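January 21, 2026
By the Jumville Pantry Project
2 min read

Progress report to the Swanson Fund, second half of the grant year

We're thrilled with how the winter is going! Since our last report we have given out 3,320 food parcels in Jumville and the farms past the river, and 353 households are now signed up. The Saturday breakfasts have moved to the old Cura building, where the heating works and the parking is so much better.

Your money went mostly on staples – rice, beans, oats, cooking oil – plus fuel for the delivery van. We also ran 30 cooking classes. The soup ones filled up first, and people are already asking for bread.
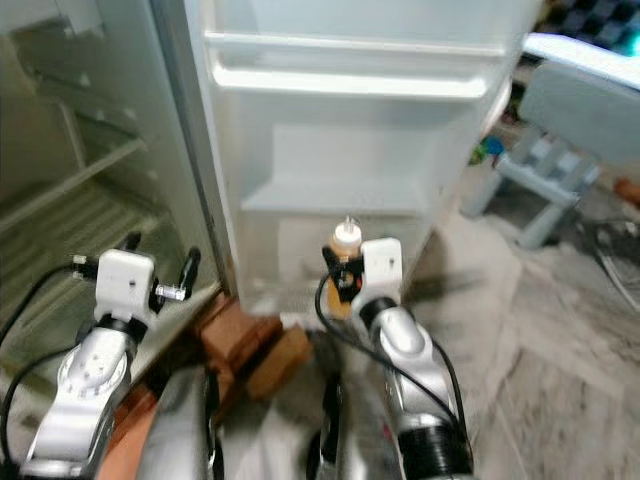 Shelf space inside a white refrigerator.

Fresh food is the part we most want to grow. Stasiditz Farm has offered us eggs and greens every week through spring, and we've said yes to all of it. Milk is harder. Our supplier raised its price in January, so we moved $900 over from the printing line to cover the gap, as your office agreed by email.

One thing is running behind. The evening pickup was meant to start before the holidays, but we only got the building keys last week. It opens next month, from five to eight, and the sign-up sheet is filling nicely (shift workers have wanted this for ages!). The full budget sheet will follow with the spring report.

3 comments

riverbend_mom: The soup class was great. Please do bread!

Dale77: Will the evening pickup have parcels for one person?

oatsandhoney: So glad about the eggs – my kids will be too.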